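Home | Topics | Materials | Forces | Words to know | For schools

Why Does a Stack of Blocks Stay Up? 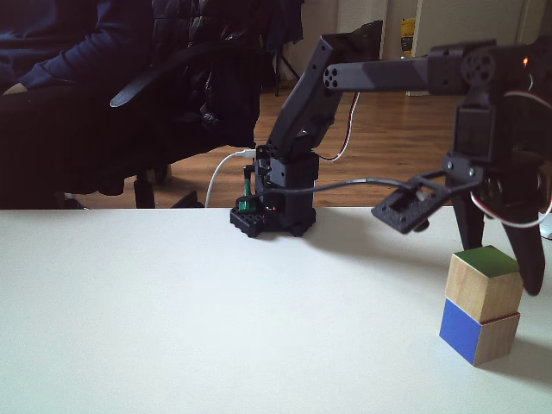
A stack is a set of objects placed one on top of another. The smallest stack has two objects in it. A pile of bricks in a builder's yard is a stack, and so is a set of plates in a cupboard. The rules are the same for all of them, but they are easiest to learn with cubes.

What a cube is

A cube is a solid shape with six flat faces. Every face is a square and all the squares are the same size. It has 12 edges, where two faces meet, and eight corners, where three faces meet.

All the faces match, so it makes no difference which one goes on the bottom. A brick is different. A brick has large faces and small faces, and it is harder to knock over when it lies on a large one.

Weight and support

Everything on Earth is pulled downwards by gravity. The size of this pull on an object is called its weight. A block on a table does not fall because the table pushes up on it. The push from the table is exactly as strong as the weight of the block. We say that the two forces are balanced.

In a stack of two, the top block pushes down on the bottom block, and the bottom block pushes up on the top one. The table has to support both. If each block weighs the same, the table pushes up with twice the force it would need for one block alone. In a stack of 4 it is four times the force.

The middle of the weight

Every object has a point called its centre of mass. You can treat all of the object's weight as if it acted at this one point. In a solid cube made of the same material all the way through, the centre of mass is exactly in the middle.

The rule for stacking is this. Imagine a straight line going down from the centre of mass of the top block. If the line passes through the part of the lower block that is underneath and touching, the top block will stay where it is. If the line falls outside that part, the top block will tip over.

This means that the top block does not have to be perfectly straight. You can slide it sideways until almost half of it is sticking out. Past half, it tips.

Taller stacks

For a taller stack the same rule has to be checked at every level. Take all the blocks above a join and treat them as one object. The centre of mass of that object must be above the block below the join. A small error low down in the stack can be made worse by a small error in the same direction higher up. An error in the opposite direction can partly cancel it.

Tall stacks are also easier to knock over. The centre of mass is higher, so the stack needs to lean only a little before the line from it falls outside the base.

Friction

Friction is a force between two surfaces that are touching. It acts against sliding. Wood has a slightly rough surface, even when it feels smooth, and wooden blocks grip each other fairly well. Polished glass blocks grip less. Grit or crumbs between two blocks can hold one side up, and then the top block sits at a slope and may rock.

A flat, level table matters too. On a sloping table the whole stack leans, and the line from the centre of mass moves towards the lower side.

Try it: the overhang test

You will need two cubes of the same size, a ruler and a pencil.

1. Put one cube on a level table.
2. Put the second cube on top so that the edges line up.
3. Slide the top cube sideways by 2 millimetres. Let go.
4. If it stays, write down the distance and slide it a little further.
5. Stop when the top cube tips. Write down the last distance at which it stayed.
6. Measure the width of one cube and divide by two. Compare the answers.

Your last distance should be slightly less than half the width. If it is a lot less, check that the table is level and that your finger is not pushing the cube as you let go. Lift your hand away slowly and in a straight line. Do the test three times, as one result may be wrong.

Words to know

Balanced forces: forces that cancel each other out.
Centre of mass: the point where the weight of an object seems to act.
Friction: a force that acts against sliding.
Overhang: the part of an object that sticks out past whatever is holding it up.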